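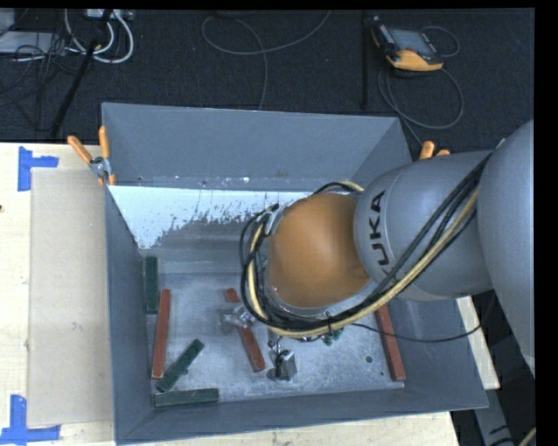 Red and green blocks in the bin, with the KUKA arm reaching in.

Hi, I'm Bent Hafstein, and I started Wallthorpe after too many years of watching people stand next to a bin all day and lift parts out of it one at a time. I figured a robot could take that job, and then I found out how hard it is to get a robot to do it well (parts lean on the walls, they lie across each other, they wedge themselves into corners!). So that's what we work on, pretty much all day.

Our main product is Plomano, a bin picking kit for shops that already own an arm. You get the gripper, the software, the cables and a setup visit from one of us. The full kit fits in a crate that weighs 63 pounds, and yes, I've carried it up a flight of stairs. We also sell Davon, the software by itself, if you've got a gripper you like and don't want to part with it.

We try everything on plain blocks before we go near a customer's parts. Long ones are my favorite, they're such a pain when they end up against the side of the bin. Last August we did 868 picks in a row on one setting and I bought the whole shop lunch.

Sundqvist was our first customer and they're still with us. They run 600 castings a shift through Plomano and call me when they want something changed, which I like a lot more than a ticket system.

If you're wondering whether your parts would work, mail us a box of them! We'll run them in our own bin and send you the results, good or bad, with no charge for the first batch. Ask for me, or just come by. The coffee's on and the door to the shop is the one on the left.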